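Eredby Home Server Guide
Section 2: Opening Up, Adding a Drive, Closing Up Again

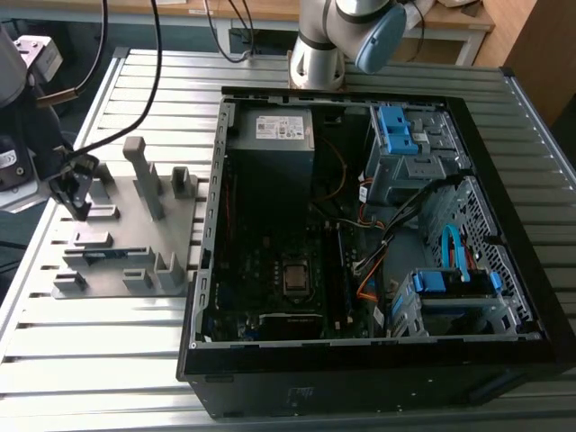

Before you start, read the section through to the end. It's short, and people who skip ahead tend to meet step 9 at the wrong moment. The instructions assume a used office tower, the sort that companies sell off by the pallet, with Tuta 4 or later to be installed on it once the hardware is sorted. If you bought the ready-made Clala box, you have already paid someone to do all this and may go straight to Section 3.

What you need
A Phillips screwdriver, size 2
One data drive, or two if you want mirroring (you do)
A data cable and a free power connector for each drive
A small dish for screws
A table you're allowed to scratch

Getting in

1. Back up anything on the old disk you care about. Tuta erases whatever you point it at and asks only once.

2. Shut the computer down from its menu. Sleep is not off, whatever the dark screen suggests.

3. Turn off the switch on the back if there is one, pull the power cord, then press the front power button and hold it for 20 seconds. Nothing should happen. If the fans twitch, that was leftover charge, and now it's gone.

4. Unplug everything else. Take a picture of the back first if you think you'll remember where it all went.

5. Lay the tower on its side with the removable panel facing up. Release the latch or screws at the rear, slide the panel back and lift it away.

CAUTION: Sheet metal edges inside cheap cases are sharper than most kitchen knives. Move your hands slowly and don't reach for anything you have dropped until you can see it.

CAUTION: Never open the power supply. It contains no parts you can fix and several that can hurt you, even unplugged.

Fitting the drive

6. Touch bare metal on the case before handling anything, and again whenever you come back from the kitchen.

7. Find the drive bay. Some cases use screws and some use plastic rails or a latch. If yours has a latch, squeeze and pull gently. If it won't move, look for a second latch before you look for a bigger screwdriver.

8. Slide the drive in with its connectors facing the cables. Fasten it on both sides. A drive held by one screw will hum, and you'll spend September wondering what that noise is.

9. Connect the data cable to the board, then to the drive, then connect power. Both plugs are L-shaped and fit one way only. Write down which port on the board you used, as Tuta will ask in Section 3 and has no patience with "the left one."

Note: If you're fitting two drives, put a strip of tape on each with the last few characters of its serial number. When one fails, Tuta reports it by serial number and leaves the rest to you.

Note: Dust is easier to deal with now than later. Use short bursts of canned air, and hold the fan blades still while you do it – spinning them with air can damage the bearings, however satisfying the sound.

Closing up

10. Check that no cable touches a fan, and that the number of screws left in the dish is a number you can explain.

11. Refit the panel, stand the tower upright and reconnect the keyboard, screen, network cable and power, in that order.

12. Switch on and enter the setup screen (the key varies by maker, and flashes by too fast to read). Every drive should be listed. If one is missing, power down, unplug, and push both ends of its data cable home. This cures most missing drives.

13. Set the machine to restart by itself after a power cut. The option usually hides under power management, worded as if by a lawyer.

If the machine beeps and shows nothing, see error 143 in the back of the guide, where the beep patterns are listed. Fedoruk towers beep once when all is well, and can be ignored.

Leave the tower running for 300 minutes before you trust it with anything, then go on to Section 3, Installing Tuta.

Section last revised December 5, 2022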